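### 4.2 Door work and the evening round

At Vitbridge, the evening round was the part of the job that staff talked about most in our interviews. One attendant walks the corridors of the guest wing, opens each common room, checks that it is in order, and closes it again. Before the Dosolar robot was introduced, the round was done by the same person who answered the front desk phone. The stated goal of the project was to let that person stay at the desk.

Doors were the main obstacle. The robot could move along the corridors from the first week, but it needed a person wherever a door was shut. Bavov, the contractor, moved the door task into simulation and worked on it there for 3 months. Attendants were asked to sit in on the review sessions and to say, for each attempt they watched, whether they would have let the robot go on alone.

**Figure 3.** Rendered views from the simulated door task, as shown to attendants in the review sessions.
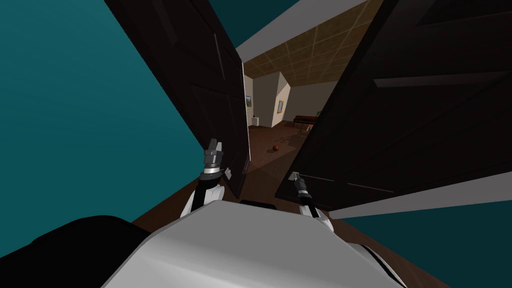 The reviews changed what attendants thought the task consisted of. In the first interviews they described opening a door as a single action, and several were surprised that it had been listed as a task at all. After the reviews they split it into stages: finding the handle, moving the leaf, keeping it clear, and looking into the room. In the first view in Figure 3, the left gripper is against the inner edge of one leaf, next to a small light gray handle, while the right gripper is at the lower edge of the other. Attendants compared this with their own habits. Most of them open one leaf of a double door and lean in, and they questioned why a robot should need both. Bavov's answer was that the body is wider than a person and has to fit through. The exchange led to a change in the building as well. Housekeeping carts are no longer parked beside double doors after the evening shift begins, a rule that attendants now have to enforce with other departments.

The simulated trials produced 1,699 door attempts over the period. Of these, 114 were marked by attendants as attempts they would have stopped. The marks did not line up well with Bavov's own record of failures. Attendants stopped attempts that the software counted as normal, usually when an arm came close to a panel or a molding that they knew to be expensive to repaint. They also let several attempts run that Bavov counted as failures, on the grounds that a slow opening late in the evening bothers no guests.

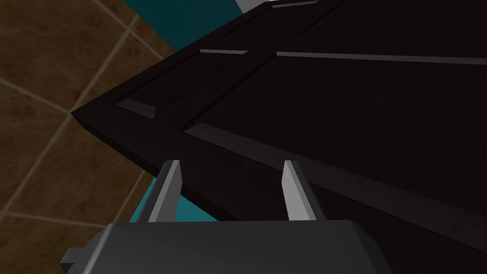 Responsibility for damage came up in every interview. Under the old arrangement, a scraped door was reported by whoever found it, and no name was attached. With the robot, each report goes to the attendant on duty, who has to decide from the recorded views whether the machine was involved. This is hard to do from close range. The second view in Figure 3 has the tips of two pale fingers right at the lower edge of a dark paneled door, and the angle is so steep that attendants disagreed about how much space was left between them. One said she would not sign a damage report on a picture like that. We treat this as a new kind of work: reading the robot's position from views that were chosen for control — and being answerable for the reading.

Peng, the facilities firm that employs the attendants, had planned for the reports to take a few minutes per shift. In practice the time varied widely. On quiet evenings there was nothing to review. On others, an attendant handled a queue of reports between phone calls and finished them after the shift had ended. Peng later agreed to count this time as paid work, but only after 2 of the attendants had raised it with their supervisor. 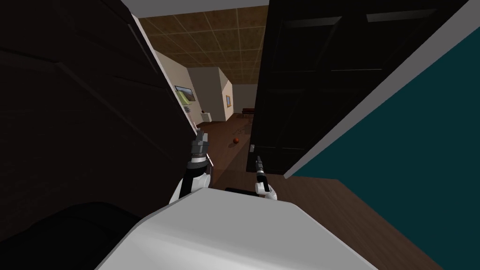
The agreement also settled who may stop the robot. Any attendant can do so from the desk, and no explanation is required at the time. Attendants valued this more than any other part of the arrangement. Some used it often in the early weeks, then less as they learned which doors gave trouble. Others went on using it at the same rate, and we found no sign that their supervisors objected.

What the attendants lost was harder to record. The round had been a reason to leave the desk, and several missed the walking. It was also when they noticed things outside the checklist — a smell of damp, a lamp that flickered, a guest who wanted to talk. The robot's checklist covers the condition of the rooms and does not ask about any of these. Two-thirds of the way through the study, Peng put one walked round a week back on the schedule, and attendants could choose which evening to take it. Section 4.3 looks at how they used it.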